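Print this thread | E-mail this page

Pads wearing on one side only - handheld pair, Kollwood linkages

14 replies hidden | 3 shares

tinsnip_58
Hi all, long time reader. I look after a pair of handheld grippers (the two-jaw kind, black linkages, blue ridged pads) and I'm at my wits' end with the pads. The left unit chews through its outer pad in no time and the inner one looks like it came out of the packet this morning. Right unit is fine. I've swapped the pads left to right, I've swapped the jaws, I've cleaned everything with isopropyl, and the wear stays with the left unit every single time.

Counter on the left one reads 3869 closes since I last had it apart, the right one reads 2996. So yes, the left works harder, but not that much harder.

The job is sorting fruit and veg onto plates and into a tray, so nothing heavy. We do it on a bed one week and a bench the next - whatever room is free. 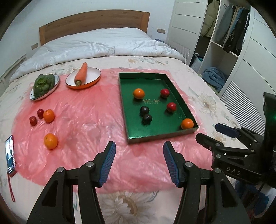 Plums are the worst for it. They're small and they roll, so whoever's holding the left unit ends up squeezing at an angle and dragging the thing along until it bites. I thought that might be the whole story, but the right unit does plums too and its pads are wearing nice and even.

Before I pull the whole linkage down, has anyone seen this? I'd rather not lose Friday to it if it's just a screw somewhere.

Likes: 6

moosejaw_mech
Pivot screws. I'd put money on it. There'll be one on the outer link that's backed off a quarter turn, the jaw toes in under load, and the outside edge of the pad does all the work. Close the jaws on a strip of paper and tug it from each side. If it slides out easy on one edge and grabs on the other, there's your answer.

And please don't just crank it down! Those screws go into plastic and they'll strip if you look at them sideways. Snug, then a dab of the weak threadlocker, and leave it overnight. Check the locker is okay with your plastic first, some of them will craze it.

Likes: 11

galah_on_a_wire
Hmm, I don't reckon it's the screws. If one had backed off you'd feel the slop in your hand well before you saw it in the pads. My guess is the linkage isn't centred. When we rebuilt ours at Wirnness I put one side together a tooth out on the little gear and it closed off centre - looked perfectly good wide open, and you only saw it in the last few millimetres. One pad touches first and shoves everything across to the other. Chewed pads for weeks before I twigged.

Open it right up and shut it slowly on nothing. Do both pads arrive together?

Likes: 9

moosejaw_mech
A tooth out and you'd never get it past calibration though. The zero would be way off.

galah_on_a_wire
Ours passed. Calibration only looks at the gap, mate, it doesn't care where the gap is.

Likes: 4

moosejaw_mech
Huh. Okay, I'll give you that one. I still say do the paper test first, it takes a minute and you don't need to open anything.

pav_and_pliers
Chiming in from the cheap seats - which pads are you running? The Hagedorn ones are a softer blue and they go fast on anything waxy, apples especially. I switched to the Nolon ones and get double the life. They're a bit less grippy on a carrot but you get used to it. Also wipe them down between sessions, juice goes tacky and picks up lint off whatever you're working over. Bedspreads are shocking for it. We put a plastic sheet down as well and I still pull fluff out of the ridges.

I change mine every 400 closes on the fussy jobs, worn or not. Probably overkill.

Likes: 3

galah_on_a_wire
400 is mad, you must be single-handedly keeping the pad people in business.

pav_and_pliers
Guilty! But my grips look the same in April as they did at the start of summer, so I'll wear it.

tinsnip_58
Right, back from the shed. Did the paper test and it grabs on the outside and slides on the inside, so point to moosejaw. THEN I shut it slowly like galah said and the inner pad arrives late, you can see it plain as day once you're looking. So I checked the screws and they're all snug. Every one of them.

Pulled the cover and the gear is a tooth out. I was the last one in there, so I've only myself to blame. Moved it back, re-zeroed, did the paper again and it's grabbing evenly on both edges now. I've put fresh pads on both units (Hagedorn, it's what I had in the drawer, sorry pav) and drawn a little paint line across the gear teeth so I can't muck it up next time.

I'll run it for a while and see how the wear goes before I call it fixed.

Likes: 17

moosejaw_mech
Paint line is a good idea, stealing that. Do the right one too while you've got the pot open. And galah, I owe you a beer.

galah_on_a_wire
Make it 2, I had to argue for it.

Likes: 8

Comments: 25 | Share this thread | Print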